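Packing Floor Talk > Automation > Two arms on the zip pouch station, how it's going for us

zorica_r
So we've had the arms on the pouch bench at Bostel since September and I keep getting messages about it, so I'm putting it all in one place. I run second shift packing. We do the small resealable pouches for Skinix, the patterned ones, and until this year every single one was picked up, opened and set in place by hand. If you've done that for a whole shift you know what your thumbs feel like by Saturday!

I love these things. They are slow and fussy and I still love them. Best day so far was 1,297 pouches, and the people who used to do nothing but open bags now do setup, checking and the odd orders, and we swap every couple of hours.

dwivedi_s
Got any pictures of the station? We're looking at the same kind of job and my boss thinks film pouches can't be gripped at all.

zorica_r
Sure, these are off the arm cameras:

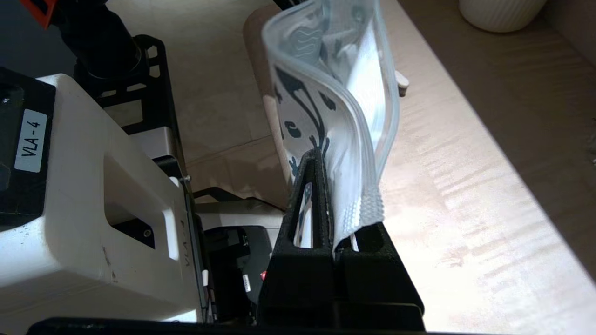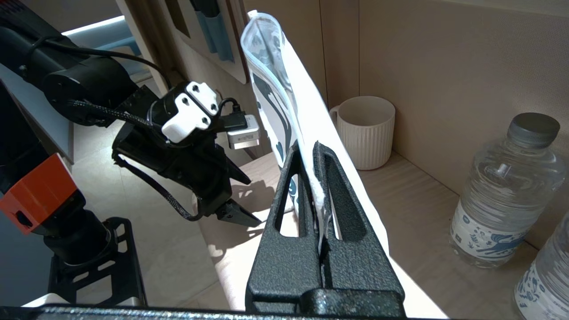
Zip pouches at the bench: first one in the gripper, second one standing in the spring clamp.

dwivedi_s
Oh nice, a plain spring clamp. I was expecting some custom fixture with a quote attached.

zorica_r
We had a custom one from Vlachou. It was beautiful and it creased the film. Ayman tried a clamp out of his own toolbox and it was better by lunchtime, so now we have a drawer of them.

palumbo.e
Going to be the grump here. "Slow and fussy" plus "now they do checking" sounds like the same people doing more jobs for the same money. We went through this at Zeltum with the case sealer. Did anyone's rate go up?

zorica_r
Fair question. Yes, setup counts as a grade up here and 2 people have moved onto it so far. The others are on the old rate while they train. I think that should be faster and I've said so upstairs.

palumbo.e
Okay, better than ours. But "while they train" can last years. Get the date in writing.

kassab_a
Ayman from the toolbox here, hi. Elisa's right about the date, we asked for one and don't have it yet. What I'd add is that the job is more interesting now. I was never asked my opinion about a pouch before. These days I'm the one who says grab lower, or come in from the other side, and then it gets changed. Shiny film is still a pain when the sun comes in across the bench.

dwivedi_s
How many misses are you seeing?

kassab_a
First full week I wrote down 217 where somebody had to step in. Last week it was 182. So, moving, but don't let anyone sell you a hands-off station.

tomomi_iw
We gave up on ours after one season, so I'm reading this with some envy. For us the misses wore people out more than the bag opening did. You'd get into a rhythm and then the thing would stop and wait for you. How do you deal with that?

zorica_r
Tomomi, we had exactly that! What helped was giving one person per half shift the stops and nothing else, so the rest can keep working. It costs us a body, and on short days I can't always do it, and then it's miserable just like you say.

palumbo.e
So on short days you're slower than by hand?

zorica_r
Up to break time, no. After that, probably. We still hand pack the rush orders and I'd fight anyone who tried to stop that.

tomomi_iw
The one-person-on-stops idea is worth trying. I'll ask if our arms are still in storage.

kassab_a
If they are, message me and I'll send you the clamp size.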